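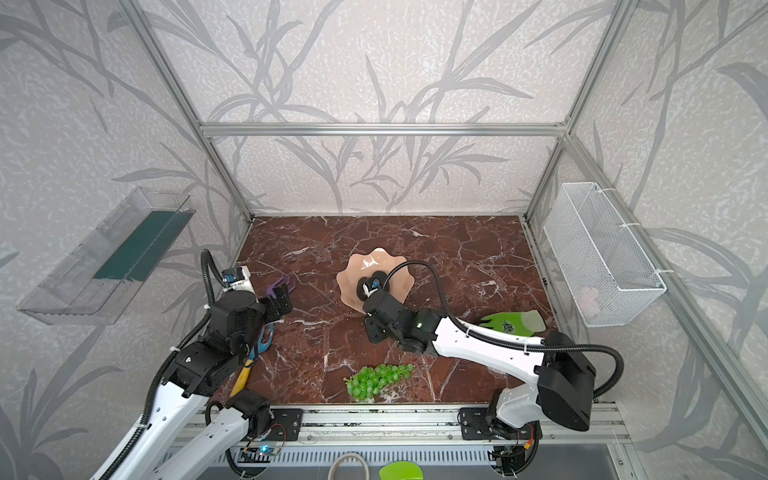
The Titoven two-arm practice cell, set up for a mixed-object clear-up task.

Titoven Practice Cell
Two-arm tabletop kit for school clubs and student teams

Overview

The Titoven is the tabletop cell our student teams learn on before they go anywhere near a competition field. Two arms, one shared work surface, walls on three sides, and a box of everyday stuff to move around. That is the whole idea, and we still get a kick out of it every time a new group gets an arm to pick up its first object!

It started as a club build at the Prokholm after-school program and has since been rebuilt, re-bolted and re-wallpapered more often than anyone wrote down. The version on this page is the fourth. It is the one used in the Lagman Cup tabletop class, so a team that practices on a Titoven is practicing on the same layout it will meet in October.

What the cell looks like

The enclosure is silver aluminum extrusion, with patterned panels on the walls. Ours has a pale gray paper with darker grass and leaf fronds. Teams can swap the wall paper and the floor sheet, and we really encourage it. A program that only works in front of one background is not going to have a good time at the Cup. The reddish-brown marble surface with the white and pink veins is a club favorite -- it is busy enough to make a vision program work for its supper.

Both arms bolt to one front rail through black mounting plates. Leave the plates where they are once you have calibrated. If you have to move one, even a little, run the full calibration again for both arms.

Each arm has a gripper and its own wrist camera. The cable conduit loops high over the arm so it can bend without dragging across the table. Check those loops at the start of every session and after any hard stop.

Storage on the walls

A clear plastic tray goes on the left wall and a white wire mesh basket on the right, and these are the two drop-off points for most of our tasks. The basket hangs on cable ties. Yes, cable ties! They are quick to cut when you want to try a different height, and a pack is cheap. Trim the tails or they will catch on a gripper sooner or later.

The tray is shallow and wants a gentle, low release. The basket is more forgiving, but the mesh can snag soft things like gloves. Most teams start with the basket and move on to the tray after a few weeks.

Task objects

We pick objects that do not behave like one another. A starter box holds 17 of them, and the mix changes from year to year. Some that have earned a permanent spot:

Scalloped bowl, peach-pink. Thin wavy rim, lots of possible grips, most of them bad. Tipping it up on its side is a task all by itself and a great one for two arms.

Artificial grapes, green. Glossy and lumpy. Grab the bunch near the middle.

Work glove, green. Soft, floppy, never lands the same way twice. Our hardest object by a mile and the one students ask for most.

Hand tool with blue and yellow handles. The handles spread apart, so the jaws need to go around one handle or close both together. Decide which before you write any code.

Purple plastic piece. Lies flat and low, so the fingers have to come down close to the table. Good for teaching approach height.

You can add your own. Keep them under the width of the open jaws and leave out glass, anything with liquid in it, and anything sharp.

A first project that works well

Give the left arm one object and the right arm another, and have each arm put its object on its own side. No handoffs yet. Then let both arms reach for the middle of the table and have the students work out who goes first. That second step sounds like nothing and usually eats a whole afternoon, and it is where the good arguments happen.

After that, try the handoff. One arm lifts, the other takes. Start with the grapes.

Software

The cell runs on Gremix, the block-and-text editor that Prokholm students already use for the small rover class. Beginners can drag blocks to move an arm, record a few poses and play them back. Older students can open the same project as plain code. Gremix stores every run as a short log with the joint positions and both wrist camera views, and a free club account holds 4,000 runs. Clear out the old ones before Cup season.

Recorded demos are worth the trouble. One of our senior groups saved 237 demos of the bowl task over a single school year and used them to train their own grasp picker, which now ships with Gremix as a sample project.

What is in the kit

Extrusion frame with three wall panels
Front rail with two mounting plates
Two arms with grippers and wrist cameras
Clear tray and wire mesh basket
One marble-pattern floor sheet, one plain
Starter object box
Printed build guide, 96 pages, with a parts checklist at the back

Computer and desk are not included. Pick a desk that does not wobble. If it moves when you lean on it, it will move when two arms stop at once.

Building and safety

Plan on two club sessions for the frame and one more for wiring. Mount the arms last. Hands stay out of the cell while the arms are powered, and one student stays by the stop button for every run, including the boring ones. Tie back long hair and take off lanyards.

Spare parts

Gripper fingers, mounting plates, conduit clips and wall panels can all be ordered one at a time. Fingers wear out first, and we suggest keeping a spare pair per arm. Floor sheets are sold in packs of two. Files for printing your own tray brackets are in the Gremix parts folder under Titoven, version four.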